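Laundry at the Bedside: A Revised Household Procedure

12/06/2021

Readers of this journal will recall that the matter of folding was left unresolved in November. The household had at that time adopted the Certon method, in which each garment is folded standing up, against the chest, and placed directly into a drawer. The method was given a fair trial. It was found to produce acceptable towels and very poor T-shirts, and it has now been withdrawn.

The procedure that replaces it makes use of the bed. A made bed offers a broad surface at no additional cost, and it spares the kitchen table, which is required for meals. The duvet is to be pulled taut before any garment is set down, as wrinkles underneath have a way of working themselves into the fold. The garment is then laid out wide, the corners nearest the person folding are drawn outward, and any sleeve or collar that has doubled over is turned back before the first crease is made. A twisted hem should be dealt with at this stage and at no other.
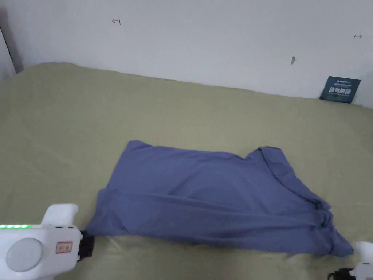
Sylvain Hoarau wrote in to say that a bed is too soft for shirts, that the crease wanders as soon as one presses on it, and that he has gone back to an ironing board lowered to its lowest setting. His objection is noted. It has some merit in the case of collared shirts, for which this household continues to use a board. For T-shirts and pyjamas the softness has not proved a serious obstacle, provided that the hand smooths outward from the middle and does not press down.

The greater advantage of the arrangement is one of distance. Where the washing machine stands in the same room as the bed, the garment need travel only a few steps, and the basket may be kept on top of the machine when it is not in use. It must be conceded that the top of a washing machine attracts other articles. Jackets are the chief offenders in this regard — a hook behind the door has been proposed and will be considered in due course. Until then, such items are to be removed before the wash is unloaded.

Clothing awaiting its turn should be kept to the edge of the mattress so that the middle remains free. Telephones are best left elsewhere, being easily folded into a sweater.

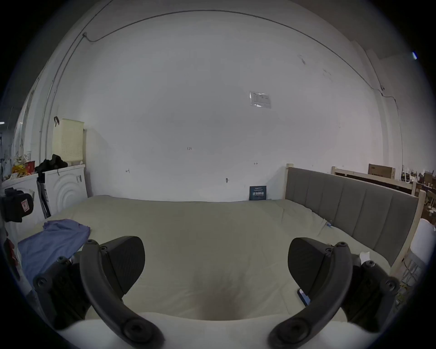

Order of Work

Large pieces are to be folded first, while there is room for them. Socks are paired last and may be done sitting down. Finished piles are carried to the drawers in the order in which they were made, and no pile is to remain on the bed overnight. The colour of the garment is of no account in sorting; the owner is.

Fitted sheets are excluded from the present procedure. A separate note on that subject is in preparation, and correspondence is welcome in the meantime.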